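Guessing the Water Table Between Wells
Term project report, Groundwater Methods
6 October 2019

So my project started with a pretty simple question: if you only have a few wells, how well can you guess the water level everywhere else? I picked the Hekska valley for it, mostly because my advisor already had the well records sitting in a spreadsheet and I could start right away (no fieldwork, which my boots and I appreciated).

What I had to work with

The records cover 79 wells, spread between the village of Wumik at the top end and the Vastevlow gravel pits at the bottom. Some have been measured every month for years, others got one reading in December and then nothing. After I put everything together I had 1,295 water level readings. A bunch of them were in feet when the rest were in meters, and I lost most of a week finding those. If a well seems to be sitting at the bottom of a lake that doesn't exist, check your units!

The wells are also bunched up. Most are down by the pits, and the slope above Wilczyńska has just 3, all close to the same road. That ended up mattering a lot more than I figured it would.
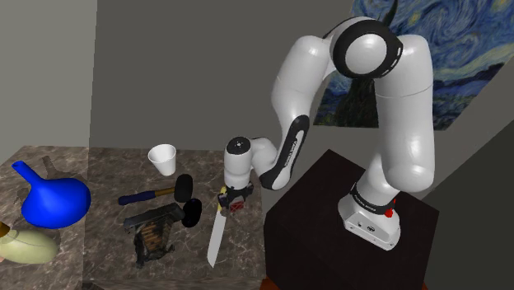 Method

I used kriging, which weighs nearby wells more than far ones and also gives you an error estimate at every spot. For the grid I went with cells 100 meters on a side. I tried smaller ones first, but my laptop ran all night and the map looked the same.

To test it, I pulled out one well at a time, predicted its level from the others, and compared. I did this once with plain kriging and once with land elevation added as a trend, on the idea that the water table kind of follows the hills.

What came out

Down by the pits both versions did great, and I couldn't tell the two maps apart. Up on the slope, plain kriging was way off, always too low, and adding elevation fixed a good part of that. The error map still lights up there though, and I think it should. With so few wells up there I wouldn't trust any method very far.

One thing bugs me. The pits get pumped in summer, and I averaged all the seasons together, so the levels near them are probably a mix of two different situations. I'd like to split the data by season and run the whole thing again, but the wells with only a December reading would drop out of the summer half, and a couple of those are on the slope.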